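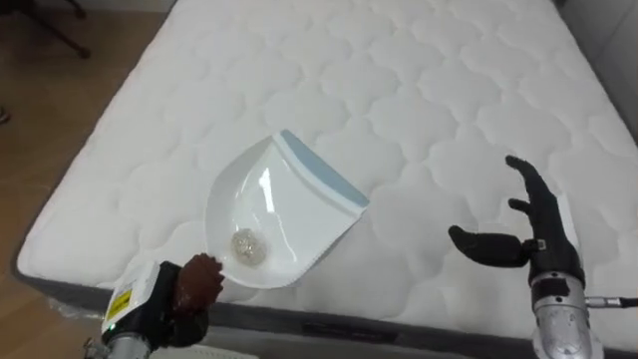 Mattress top with dustpan, Nanby furnished rooms.

Toltel Residential Services is issuing its updated guidance on mattress care for the 58 furnished rooms at Nanby. The posts below apply to all tenants and to cleaning staff working between tenancies. (1/10)

Every room is supplied with a quilted mattress. Stitched tops collect crumbs, lint and scraps of packaging in the seams. Please clear the surface before any bedding goes on, including on the day you move in. (2/10)

Use the dustpan and brush marked for bedding. The floor set is stored separately and must not be used on a mattress. If your room has only one set, request a second at the Tamihana desk. There is no charge. (3/10)

Brush from the head of the bed toward the foot, with light strokes that follow the stitching. Hold the pan flat against the quilting at the near edge. Scraps of clear wrap should be picked up by hand and placed in the pan. (4/10)

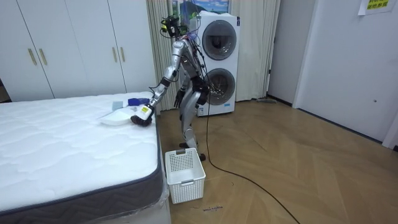

Bare mattress, laundry basket and washing machine, Nanby.

Sheets and mattress covers should go into the basket as soon as they come off the bed. Please do not pile them on the floor. Baskets remain with the room and are listed on the inventory. (5/10)

Transit wrap: remove all of it, including any pieces caught at the lower corners. Inspections in March recorded plastic left on mattresses in several rooms. Wrap goes in the soft plastics bin on the ground floor. (6/10)

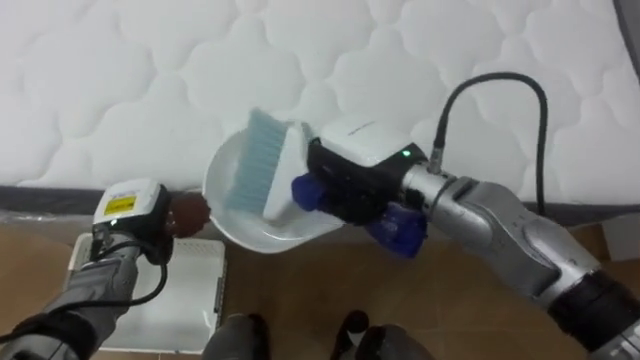 The side band is a different fabric from the top and needs different treatment. Wipe it with a barely damp cloth and allow it to dry before making the bed. Do not use spray cleaners on either surface. Label panels must stay attached, as Prindum will not accept a warranty claim without one. (7/10)

Floors are to be swept last, after the mattress and its sides are finished. Lift the bed end only with a second person present. Marks on the boards should be reported through the tenant portal. Please do not sand or polish them. (8/10)

Missing or broken items will be replaced on request until 4 p.m. at the Tamihana desk. Bring your room number and the inventory sheet. Stains, tears and loose stitching should be reported before the bed is made up. (9/10)

Printed copies of this guidance have been delivered to 57 rooms. The remaining room is between tenancies and will receive its copy at check-in. Further copies are held at the desk. Toltel Residential Services, Nanby office. (10/10)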